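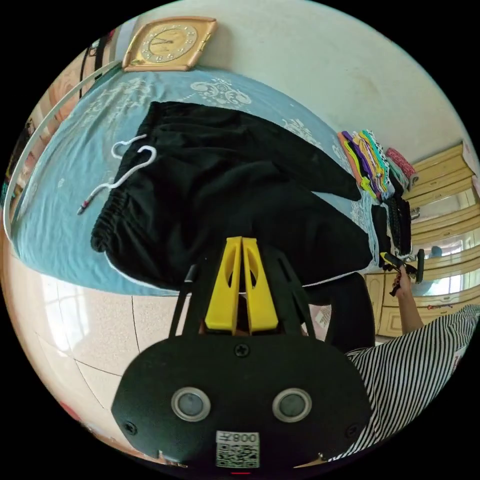

Talk notes - "The Bed Is Not a Shelf" - Giletdale community room, September

Slide 1. Wait for the chairs to stop scraping. Ask who has a pile on the bed at home right now. Put own hand up. Leave it up a bit too long.

Slide 2. Drawstring pants. Everyone folds these last, hoping they'll go away. Tuck the string inside the waistband first or it will find the dryer, the drawer handle and the dog. One leg over the other, smooth flat, fold in 3 from the hem. Elastic waists never lie flat - stop trying. (Demo pair is in the blue bag. Check they're clean.)

Slide 3. Stacks. Mine used to reach 100 items before I conceded it was furniture. Fold 2 stacks at most, then walk them to the wardrobe. Walking is the part people skip.

Slide 4. Things that aren't laundry. Clocks, chargers, the good scissors. If it ticks, it doesn't get folded. Pause for laugh. If no laugh, go straight to drawers.

Slide 5. Drawers. Flerkusano dividers vs. cut-down shoeboxes. Shoeboxes win, sorry Flerkusano.

Questions - 3 max, the Povus knitting group needs the room at 4.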